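Oren and its practice room

Welcome, and thank you for stopping by! Oren is the mobile arm we look after in the Hikberg workshop, and like a lot of machines these days it spends a good part of its life in a simulated room before anything gets driven across a real floor. I look after the software half of that, meaning the room, the lights, the wheels-and-joints model and the settings files that tie them together, and I have been meaning to put a few pictures up for ages. What follows is a small gallery with some notes on how it all gets set up and kept in order. I do tend to ramble – you have been warned. 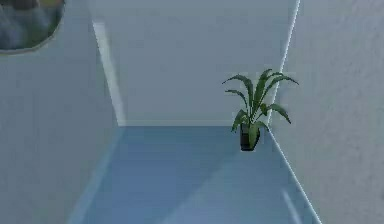
Last changed: October 2025

A potted plant near the corner, and plenty of blue-gray floor. I like to begin a setup session with open floor, where Oren can turn a full 90 degrees and back again while I compare the heading in the log with the heading in the model. If those two drift apart, everything else I do that afternoon is wasted, so the turn comes first and the coffee comes second. The long leaves are handy too, being thin and curved, and they show up any trouble with texture settings sooner than a plain wall will.

The room itself is kept in one file, which we call Gamex for reasons lost to time, and the current build is 2252. Every build gets a fresh copy of the lighting settings, the friction values for the floor and the list of objects. I save the old ones as well, and I have been grateful for that more often than I'd care to admit.

Lighting is where most of my hours go. The shadows have to be soft but still readable, and the speckled finish on the walls has to survive at close range without turning to mush.

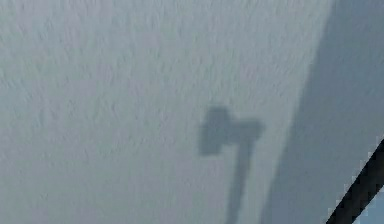 How often does the camera model need to be recalibrated?

Every 36 runs, or sooner if the mounting values have been edited. It takes one pass with the calibration board loaded, and the new numbers go into the same settings file as the arm offsets.

Up close, the pale speckled surface carries a soft gray shadow with the outline of a hammer, or a blocky T if you prefer, and a much broader shadow slants down to the right of it. I check that the grain can still be made out inside the darker areas. There is a shadow softness value in Biwott, our little settings editor, and I move it in very small steps, reload, look again, and then usually move it halfway back.

After the lighting come the solid shapes. Each piece of furniture has a simple invisible block wrapped around it for contact checks, and when somebody nudges a chair in the layout the block doesn't always come along. We had a bad spell of that in March, with Oren stopping dead beside nothing at all, and I now reload every block by hand whenever the layout changes. 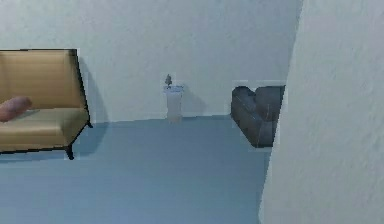 Filed under: Workshop Notes / Simulation Upkeep

Tan sofa on the left, a small white pedestal against the back wall, and a dark armchair partly hidden by the big white wall section on the right. The gap between the seats is a favorite of mine for testing the base, and the sofa's short black legs are worth a careful look when you are setting the bumper height. My notes for the furniture checks start at line 428 of the log, if you have a copy and feel like following along.

More pictures will go up when the next build is settled and I have had a chance to sort through the folder.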